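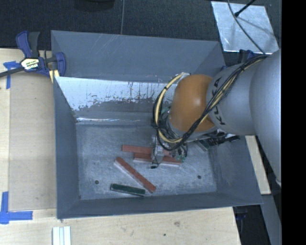
KUKA arm over the gray bin, gripper at the bars. Cables looped around the orange joint.

Parallel gripper or suction for bars lying flat in a metal bin?

Posted by Chiharu Iwasaki, 2021-11-12

Hello everybody. I am comparing two grippers on our KUKA arm and I would like to hear from people who have done bin picking with long blocks. Please excuse my English.

The task is simple to describe. The bars lie flat on the floor of the metal bin, in any direction, and the arm has to pick them one after another. The bin is clamped to the table, so it does not move.

Gripper A is a two-finger parallel gripper from Promach. Gripper B is a suction tool from Vustonico with one cup. I made the same test with both, 525 picks each, with the same camera and the same controller program.

With the fingers, almost all of my failures happen in two situations. The first is when two bars lie side by side and nearly parallel, so the finger has no place to go down between them. The second is when the bar is near the wall and the body of the gripper would touch the wall before the fingers arrive. With the suction cup I do not have these problems, but the bar swings when I lift it far from its middle, and sometimes it is lost on the way to the tray.

My cables also worry me. They go around the wrist in a wide loop and I am afraid that the loop will catch on the bin when the last joint turns very much.

Should I continue with the fingers and improve the planning, or is it better to change to suction? I have no budget for a third tool before August.

Dean Tindall

I would stay with the fingers. For the two bars side by side, you can push first and grip after. Close the fingers, put the tips against the end of the outer bar and slide it a short distance sideways, then take a new camera picture and plan again. We do this on a Staniforth cell at work and it costs a little time per pick, but only on the picks that need it.

For the bars at the wall, do the same push toward the middle. Check your finger length too. If the fingers are short, the whole wrist has to go down into the bin, and then the walls are always your problem. Ours were made longer by a local shop and the wall failures became rare. Longer fingers bend more, so reduce the closing force and try again from there.

About the cables: limit the last joint in the planner. A bar looks the same after half a turn, so you can always choose the grasp with less rotation. Leave the loop wide enough for the full travel you allow, and move the arm slowly by hand to both limits before you run the program.

Lacey Pickering

Suction. Much easier.

Neville Tindall

It depends on the surface of the blocks, which you did not write. If they are painted and smooth, one cup can hold well, but the swinging will stay. A second cup on a short crossbar stopped it for us with wooden pieces of a similar shape. You can add it to the tool you already have, so maybe it is not a third tool for your budget.

Before you decide, please sort your failures by place in the bin and by the angle of the bar. I ran 900 picks on the Bukside test table before I noticed that most of my bad ones came from one corner, where the camera calibration was wrong. The gripper was fine and I had already ordered another one.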